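3.2 Wer spricht eigentlich, wenn alle sprechen? Beobachtungen aus den Versammlungen in Florkthorpe

Bevor ich zu den Protokollen komme, muss ich kurz von meinem ersten Abend in Florkthorpe erzählen, weil er meine Fragestellung ziemlich durcheinandergebracht hat. Ich war mit einem sauberen Kodierschema angereist (Forderung, Gegenforderung, Verfahrensfrage, Sonstiges) und dachte, damit käme ich durch den November. Nach zwei Stunden Bürgerversammlung zur Schließung der Buslinie hatte ich unter »Sonstiges« eine ganze Seite vollgeschrieben und unter »Forderung« drei magere Striche. Die Leute redeten über den Winter, über eine Großmutter, über den alten Fahrplan, über die Bäckerei an der Endhaltestelle – und waren sich trotzdem offenbar einig, dass gerade Politik gemacht wurde!

In der Literatur zu lokalen Protestbewegungen werden solche Passagen gern als Rauschen behandelt, das man vor der Auswertung herausfiltert. Ich habe das in meiner Magisterarbeit selbst noch so gemacht und kann es niemandem verübeln, denn man kommt schneller voran. Für das vorliegende Material hätte das Verfahren allerdings bedeutet, mehr als die Hälfte wegzuwerfen. Der Korpus umfasst 3109 Wortbeiträge aus den beiden Orten Florkthorpe und Vitimstead, aufgenommen bei 18 offenen Versammlungen, dazu die Flugblätter und die Einträge im Nachbarschaftsforum Edico, soweit die Moderation sie mir freigegeben hat. Die Flugblätter spielen in diesem Abschnitt kaum eine Rolle, ich komme in 3.4 auf sie zurück.

Kodiert haben wir zu zweit, Idris James und ich, und zwar zunächst völlig unabhängig voneinander. Das war lehrreich und stellenweise auch etwas peinlich. Idris hatte in Vitimstead fast jede Erzählung über frühere Zeiten als indirekte Forderung gelesen, ich hatte dieselben Stellen als Abschweifung markiert. Wir haben uns dann für jeden Ort 30 strittige Beiträge herausgesucht und sie so lange gemeinsam angehört, bis wir uns auf eine Lesart geeinigt hatten oder eben nicht (die nicht geeinigten Fälle sind im Anhang gesondert ausgewiesen). Aus diesen Sitzungen stammt die Kategorie, die ich im Folgenden »Anspruchserzählung« nenne. Gemeint ist ein Beitrag, der grammatisch gar nichts verlangt, im Verlauf der Versammlung aber von mindestens einer anderen Person als Verlangen aufgegriffen wird. Entscheidend ist also die Reaktion, und die lässt sich am Transkript ganz gut festmachen.

Ein Fall aus Florkthorpe: Eine Frau berichtet, sie sei früher mit dem Abendbus zur Chorprobe gefahren und habe auf der Rückfahrt immer denselben Platz gehabt. Punkt. Sie setzt sich wieder. Der nächste Redner sagt: »Ja, und genau den Bus wollen wir zurück.« In meinem alten Schema wäre der zweite Beitrag die Forderung gewesen und der erste Dekoration. Hört man sich die Aufnahme an, ist es eher so, dass die beiden zusammen einen einzigen Satz bilden, den zwei Leute sprechen.
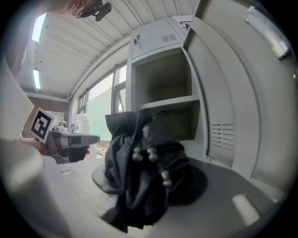
Abb. 4: Schwarzer Stoff mit drei kleinen grauweißen Perlen auf hellgrauer Fläche.

Solche zweistimmigen Forderungen kommen in Vitimstead deutlich seltener vor. Meine erste Vermutung war, dass es an der Sache selbst liegt, immerhin ging es dort um die Nutzung des ehemaligen Nilsuwan-Geländes und damit um Verträge, Gutachten und Fristen, also um Dinge, zu denen man nicht so leicht eine Chorprobe beisteuert. Idris hielt von Anfang an dagegen und verwies auf die Rednerliste. In Vitimstead wurde nämlich streng nach Anmeldung gesprochen, mit Zeitbegrenzung, und zwischen einer Erzählung und ihrer möglichen Aufnahme lagen oft vier oder fünf fremde Beiträge. In Florkthorpe dagegen stand auf, wer wollte. Ich muss zugeben, dass mich das inzwischen überzeugt: Bei den zwei Vitimsteader Abenden, an denen die Liste aus Zeitnot aufgegeben wurde, tauchen die Anspruchserzählungen plötzlich auf, und zwar zu demselben Gelände und denselben Gutachten.

Für die Bewegungsforschung ist das insofern unbequem, als wir Rednerlisten gewöhnlich unter Fairness verbuchen. Das sind sie ja auch! Wer sich sonst nicht traut, kommt mit einer Liste eher zu Wort, und gerade in Florkthorpe gab es Abende, an denen dieselben vier Stimmen den Raum füllten. Ich möchte hier also keinesfalls für die Abschaffung geregelter Verfahren werben. Mir geht es um etwas Engeres, nämlich darum, dass die Liste eine bestimmte Form des gemeinsamen Sprechens erschwert und dass diese Form in unseren Daten bisher gar nicht vorkam, weil unsere Kategorien immer nur einen Beitrag auf einmal betrachten.

Wie steht es nun mit dem Forum? Auf Edico hätte ich die Anspruchserzählungen in großer Zahl erwartet, schließlich kann man dort jederzeit antworten, auch nachts um halb zwei (und das wird reichlich genutzt). Gefunden haben wir sie fast nur in den kurzen Threads. Sobald eine Diskussion länger wird, zitieren die Leute vor allem Forderungssätze, und die Erzählungen bleiben unbeantwortet stehen. Eine Rolle spielt dabei vermutlich die Zitierfunktion, die einzelne Sätze herauslöst; prüfen konnten wir das nicht, dazu bräuchte man ein zweites Forum ohne diese Funktion und mit vergleichbarer Nutzerschaft. Wer so etwas kennt, möge sich bitte bei mir melden.

Ein methodischer Nachtrag, den ein Kollege im Kolloquium zu Recht eingefordert hat. Wenn die Kategorie von der Reaktion abhängt, dann entgehen uns natürlich alle Erzählungen, die im Saal sehr wohl als Forderung verstanden wurden, auf die aber niemand laut eingegangen ist. Nicken, Murmeln, Klatschen sind auf den Aufnahmen nur teilweise zu hören, und meine Feldnotizen sind in diesem Punkt lückenhaft, besonders vom ersten Abend, als ich vor allem damit beschäftigt war, mein Schema zu retten. Die Zahlen in Tabelle 2 sind deshalb als Untergrenze zu lesen. Idris hat vorgeschlagen, hörbaren Applaus als schwache Aufnahme mitzuzählen. Wir haben das einmal durchgerechnet, und der Abstand zwischen den beiden Orten wird dadurch kleiner, bleibt aber bestehen.

Offen ist schließlich, ob die Beteiligten selbst den Unterschied bemerken. In den Interviews habe ich danach gefragt, ziemlich ungeschickt übrigens, und meistens freundliche Ratlosigkeit geerntet. Ein Mann aus Vitimstead meinte immerhin, an den Abenden ohne Liste sei es »mehr wie am Küchentisch« gewesen, nur lauter. Die Interviews werden im folgenden Abschnitt ausführlicher besprochen.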